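Portion, price, plate: notes for the Naltitz small bakers' evening

2022-11-15
By Aldana Navarrete
5 min read

Opening

Say hello, thank the hosts, ask who sells from a counter and who sells only to order. Wait for hands. Most of this talk is for the counter people, but the pricing part applies to both.

Say who I am: eight years at Plirnent, first on the fryer, then doing the costing. I am not an accountant. Everything tonight can be done with a pencil.

Cost of one piece

Start with the ring donut because everyone knows it. Ingredients, oil, box, labor, rent. People remember flour and sugar. They forget the oil, and they forget the time spent cleaning up after the oil.

At Plirnent our cost came to 42 cents before rent. We had been working from a lower figure for two years. Pause here, someone usually asks how we missed it. Answer: the icing. We never weighed it, and each person dipped a little deeper than the last.

Ask them to weigh icing for one week. One week is enough.

What the customer sees

Keep this short. People buy with their eyes and they compare pieces side by side. A piece on a colored plate gets looked at longer than one in a tray – that is my own experience from the Jara market, no study behind it. Mixed toppings help too. Change the plate before you change the recipe, it costs less.
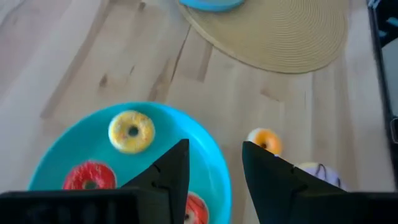
The dozen discount

Read the Jara numbers slowly. In July we sold 147 boxes of twelve and felt good about it. Then I worked out the margin on each box and it was close to nothing. We were giving away two pieces in every box and also paying for the box.

What we changed:
- Dropped the dozen and offered a box of eight.
- Put the single price on the sign first, the box price under it.
- Stopped adding a free one at closing time.

Some regulars complained. Most of them bought the eight.

Leftovers

Write down what is left every night, by kind. Fonum is the order sheet we use, but a notebook does the same job. After a month, cut the slowest kind. If it is the owner's favorite, cut it anyway – mine was the anise one.

Questions

Likely ones: delivery fees, wholesale to cafes, whether to post prices online. For wholesale, say to work out the cost of driving before naming a price.

If there is time, do the icing sum on the board with someone's real numbers. Ask first. Handouts are on the chair by the door.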